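Ticket 113 - Sendley helpdesk
Subject: External drive mounts read-only after moving to Linux
Opened by: Alina Neagu
Assigned to: Jong-dae Seo
Status: Closed
Opened: 27 Nov 2017

Alina Neagu wrote:

Hello all, and sorry in advance for the long message. I moved my home machine over to Linux a little while ago and I have been enjoying it very much, apart from one thing that is driving me up the wall. My big external drive, which I named Gredport when I bought it and which holds all my family photos and the recordings from choir, opens perfectly well and I can look at everything on it. But I can't save to it! If I drag a file across I get a message about a read-only file system, and if I try to make a new folder the option is greyed out.

It is formatted as NTFS because I used it with Windows 10 before, and I still have Windows on the other half of the internal disk for my scanner. I have tried a different USB port, a different cable (my sister's), and restarting. I also tried changing the permissions with chmod, following something I found on a forum, and it said the same thing about read-only. I haven't formatted anything and I'd really rather not.

Jong-dae Seo replied:

Hello Alina, thank you for such a full report, it saves us both a lot of back and forth. You did well to stop before formatting. Could you plug the drive in, open a terminal and send me the last few lines of dmesg, and also what you get from this:

mount | grep ntfs

One question as well - when you last used the drive under Windows, did you shut down from the Start menu in the ordinary way?

Alina Neagu wrote:

Yes, always the ordinary way. The mount line says /dev/sdb1 and has "ro" in the brackets. There's also a message in the log saying Windows is hibernated, refused to mount, and then something about falling back to read-only. But it isn't hibernated, I shut it down!

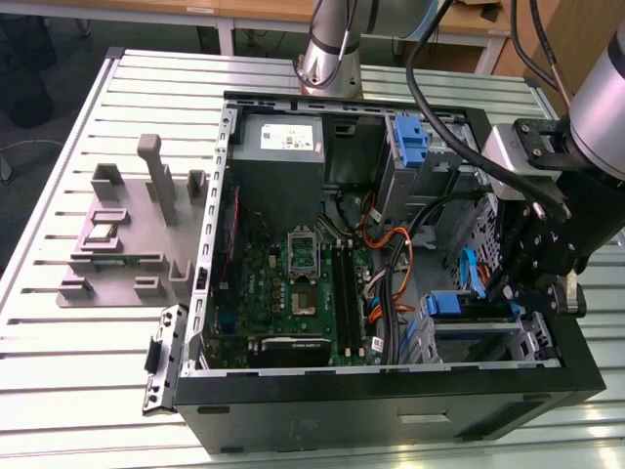
Steps suggested (Jong-dae Seo)

1. Start Windows with the drive plugged in. Open Control Panel, then Power Options, then "Choose what the power buttons do". Click the line about settings that are currently unavailable and untick "Turn on fast startup". Windows 10 likes to do a sort of half hibernation when you shut down, and it leaves its disks marked as still in use.

2. While you are there, right-click the drive, go to Properties, Tools, and run the error check. It may take a good while on a full disk, so do put the kettle on.

3. Eject the drive, shut down fully, and go back into Linux. Run the mount command again and look for "rw" in the brackets.

Please don't use the remove_hiberfile option that the forums are so fond of. It throws away whatever Windows had saved, and we don't need it yet.

Alina Neagu wrote:

It says rw! I have just copied 140 photos over and opened a handful of them, all fine. The error check did find something and fixed it, though I didn't write down what, sorry. Thank you so much, and thanks to Eun-ji Ra too for pointing me to the helpdesk in the first place.

Closing note (Jong-dae Seo)

Fast startup was on, volume left marked as hibernated, driver fell back to read-only. Same cause as ticket 26 from Mi-kyung Won in May, except hers was an internal partition. I've added the steps to the dual-boot page on the wiki - if a Windows feature update switches fast startup back on, please reopen this one.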